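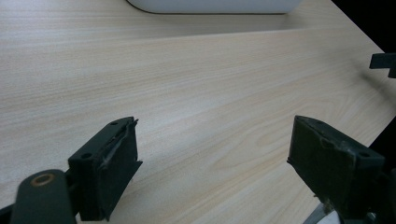 ORNTON, 01/07/2022 – Nonum today released the Zulis compartment box, a lidded plastic storage box for small parts, sewing notions, fishing tackle and desk supplies. The box goes on sale through Nonum's online store and at the Nicholas hardware counter in Ornton.

The Zulis has a translucent grey body and a clear lid with a light smoky tint. The interior is divided into 15 compartments, set out in three rows of five. Contents can be identified through the closed lid, and the outer corners are rounded so the box slides in and out of a drawer without catching.

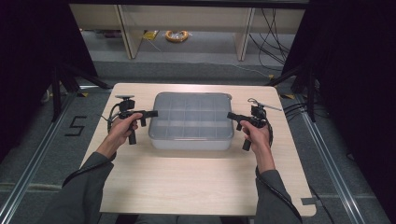 The lid is held by a latch tab on each side, just below the rim. Both tabs should be pressed home before the box is carried or stood on end. Nonum recommends that the box be loaded on a flat, level surface, with the heaviest items placed in the middle row.

Design work began in January and was led by Sânziana Avram, product manager for storage at Nonum. The latch and lid were tested over 2,000 open-and-close cycles before the tooling was approved.

"The usual complaint with a divided box is that washers and beads creep under the lid into the next compartment," Avram said. "Most of our time went into the fit between the lid and the top of the dividers. The colour was settled in an afternoon."
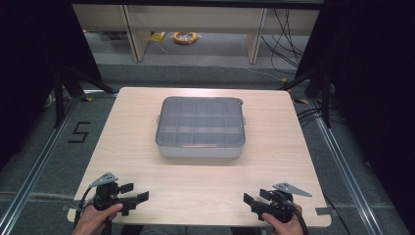
A first production run of 1,875 units has been completed. Retail price is $13 per box, with trade pricing available on orders of 20 or more. The boxes are supplied empty; adhesive labels are sold separately.

The body and lid can be washed by hand in warm water with a mild detergent. Solvent cleaners will cloud the lid and are not covered by the warranty. Replacement lids can be ordered through the Nonum parts desk – quote the product name and the date of purchase.

Media enquiries: Sânziana Avram, Nonum, Ornton.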